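How to Wash a New Red and White Garment So the Red Does Not Run

Posted by Thu Vi, July 6, 2018

Every person who sews or buys clothes with two strong colors has the same fear before the first wash. The red goes into the water, and the white comes out pink. I have lost two good blouses in this way, so now I follow the same steps each time. They take one evening and you need only things from the kitchen.

What you need

A white cotton cloth or an old white sock
A basin
Mild liquid detergent, without bleach
Cold water
Two light towels

Step 1. Read the label

If the label says "dry clean only", please stop and follow the label. If it says "wash separately", the maker already knows that the color is not fixed very well. Cotton and viscose lose more dye than polyester in my experience.

Step 2. Make the test

Wet one corner of the white cloth and press it on the red part, on the inside near a seam. Hold it for one minute and do not rub. Look at the cloth by the window, not under a yellow lamp. When the cloth stays white, you can go to Step 4. When it turns pink, do Step 3 first.

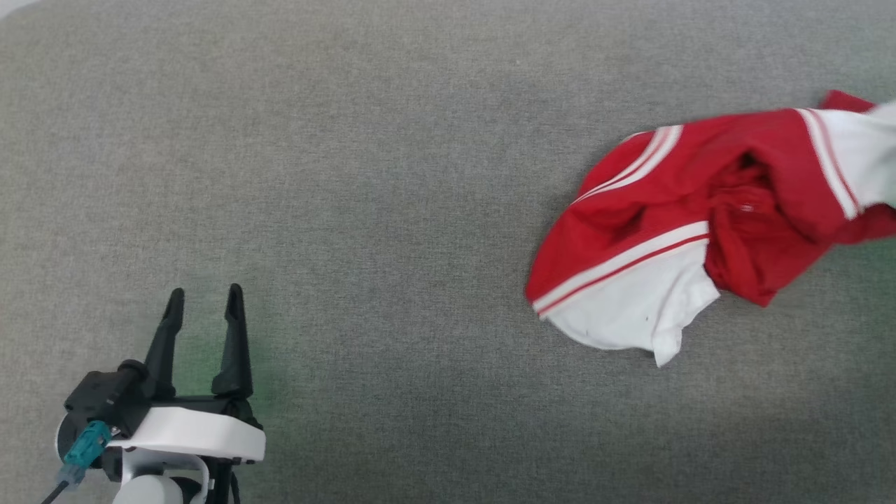
Make the test on each red part separately. Sometimes the collar is cut from a different fabric than the body, and it behaves in another way. I had one blouse from Vương, a small tailor shop near my aunt's house, where the body was safe and only the binding was losing color.

Step 3. Rinse out the loose dye

Fill the basin with cold water and put the garment in for a few minutes only. Move it gently with your hand. Pour the water away and repeat until the water is clear. Do not leave it to soak overnight! In still water the loose dye has a lot of time to settle into the white.

Many people add salt or vinegar here. I tried both and I did not see a difference. It may help the smell, but it will not fix the dye in a finished garment.

Step 4. Wash

Use fresh cold water and a small spoon of detergent. Wash by hand for three or four minutes, then rinse two times. If you prefer the machine, choose the shortest cold program and wash this garment alone. A color catcher sheet is a good idea for the first three washes.

Step 5. Dry quickly

Lay the garment flat on a towel, put the second towel inside so the front and the back do not touch, and press. Then hang it in the shade. Most of my accidents happened in this step, when a wet red sleeve was lying on a white front.

If the white is already pink

Do not dry it and do not iron it. Wash it again at once in cold water with detergent, and change the water often. For cotton you can use oxygen bleach, but test it on the red part first. Chlorine bleach will damage the red.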